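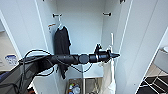
The arm at work in the test wardrobe at Dindale.

I'd barely got my coat off when Mandla Lekota told me about the hook. He runs the tidying trials at Musilon, and he's cheerful about most things, but this one still makes him wince.

"It was a Friday, last job of the day," he says. "The arm went in for a hanger, caught the wall hook as well, and just kept pulling. It thought it had a heavy coat!"

The gripper held on for 12 seconds (he's watched the recording a lot) before someone hit the stop button. The hook came out of the wall, plaster and all, and one of the fingers was bent. No injuries, luckily — though a colleague had been leaning in to straighten a shirt only a moment earlier, and that's the bit that bothered him.

"We'd set the pull limit for winter coats and then left it there for everything. That was me. I signed it off."

So what changed? The limit is now 30 newtons for anything on a hanger, and if the load climbs too quickly the arm lets go and waits. People stay behind a line on the floor until it has parked. Le Roux, who supplied the arm, also sent new fingers, and they took 2 goes to fit because the first set had the wrong screws.

I asked about the cables, which looked to me like an accident waiting to happen, all those loops near the hangers. He laughed. "Everyone asks. They've snagged once, on a door. Bririx are making us a sleeve, but it won't be here until February."

Since the repair they've done 48 runs without losing a hook. He'd like a lot more before he lets anyone step back over the line.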